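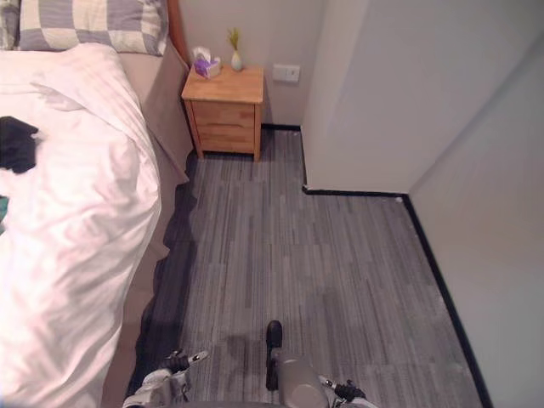
I've slept in a lot of rented rooms over the years, and the first thing I check is the laundry situation. So I was pretty pleased to hear that the old Bodnár laundromat in Workham is opening its doors again! A rumpled white duvet like this one is my personal nemesis, because no apartment washer I've ever owned could handle it, and the big front-loaders on Mill Street always could.

The place shut in January when the boiler gave out, and I figured we'd lost it for good. The new operator is a small outfit called Plemow, and they've kept the name over the door (thank you!). There are 20 machines now, two of them big enough for king-size bedding, and a folding table that runs the whole length of the back wall.

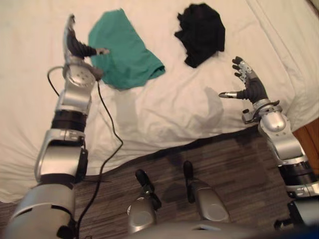 WORKHAM, 31 Aug 2026

I stopped by while the last of the dryers were being hooked up. A petition to save the laundromat picked up 340 signatures this spring, mine included, and a copy is taped up by the change machine. Quarters still work, and there's a Zandico card reader if you never carry any. Comforters go in the large washers only, and the last load has to start an hour before closing. The number 163 bus still stops right outside, so you don't have to haul your bag up the hill.
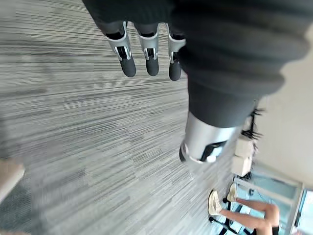
Gray striped carpet underfoot.

Drop-off service starts later in the fall, but I couldn't get a price out of them yet.

Comments (3)

dryersheet: Finally!! My sleeping bags have been waiting since winter.

up_the_hill: Is the soap machine coming back too?

marla_k: Please tell me they fixed the parking.

Contact us | Copyright Workham local news | Back to top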